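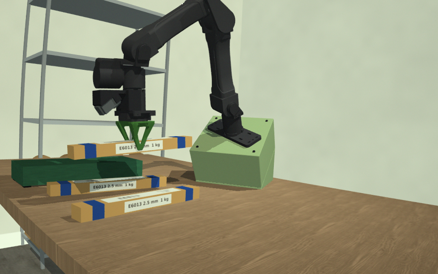 wernach_mom

Posted October 2023

Insurance wants to step my daughter down from day program. What do we say on the appeal?

My daughter is 16 and has been in a day program for anorexia at the Katon clinic since August. She eats breakfast, lunch and a snack there five days a week, and dinner at home with us. She has gained weight every week but two. Now the insurance company says she is "medically stable" and will only pay for one outpatient visit a week. The letter gives us a phone number for an expedited appeal and a fax number, and not much else.

She is still not at the weight her doctor set, and weekends are hard. Last Sunday's dinner took almost two hours. If we pay for the program ourselves it is 500 dollars a day, so that can't go on for long. Has anyone appealed one of these and won? Is it better to call or write? The clinic says they will send their notes but I don't know if that is enough.

Yeom117

We did this last year with our son and got four more weeks. Do both, call and write. Call first and say the word "expedited" because she is in treatment right now, and get the reference number for the call. Then send the letter and put that number at the top.

Ask the insurance company for the exact criteria they used. They have to give it to you. Ours had a list, and stable blood pressure was only one item on it. Another was whether the patient can finish meals without staff present. Our son could not, and the first reviewer had skipped that part.

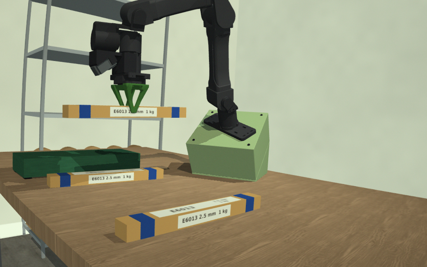

After that we kept a meal log for nine days. Time started, time finished, what was left on the plate, who was sitting with him. No opinions in it, only what happened. His doctor attached it to her own letter. Your two hour dinner belongs in a log like that.

Also ask the clinic for a peer-to-peer call, where their doctor talks to the insurance doctor. Notes alone did nothing for us. The call is what changed it - it took ten minutes. There is a deadline for asking, and with our plan it was short, so check tomorrow.

If they say no again, you can ask for an outside review. We didn't get that far so I can't tell you how long it takes.

zoline

Sorry you are going through this. My sister had it and her plan stopped paying too. I think they just say no the first time to everybody. She ended up doing the one visit a week and my parents took turns eating lunch with her at school, the school was fine with it. It was slow but she did get there.

Maybe ask the clinic if they have a lower rate for paying cash. My parents got 200 off a day that way, but it was a different clinic and a while back. Good luck with the appeal.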